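Tips for a kitchen where the arm does part of the work
By Hidayah Teoh

In our prep kitchen at Loltthorpe we are five people and, since February, one robot arm. The arm did not take a job from us, but it changed the small habits. These tips come from our own mistakes.

Give each food its own plate color and keep to it. The arm manages better this way, and new colleagues too.

Lay long fruit flat. Leave a space of three fingers between plates, so the gripper can open without pushing the neighbor.

Do not correct the arm with your hand. Press pause, move the fruit, step back, start again. In the first weeks we all reached in by reflex.

Practice with toy food before you spend real food. A toy banana can be dropped many times and nobody must throw it away. 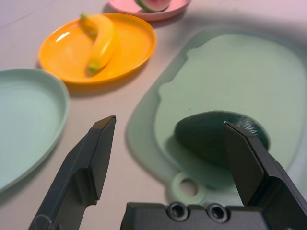
Decide who looks after the arm in each shift and write the name on the door. With us it changes every 10 days. Before, the youngest person always got this task, and she had no time to learn the knife work.

Wipe the fingers of the gripper with a damp cloth when you change from one food to another. Dry them after.

Keep one board that belongs only to people. Ours hangs by the sink, and I still cut my onions on it.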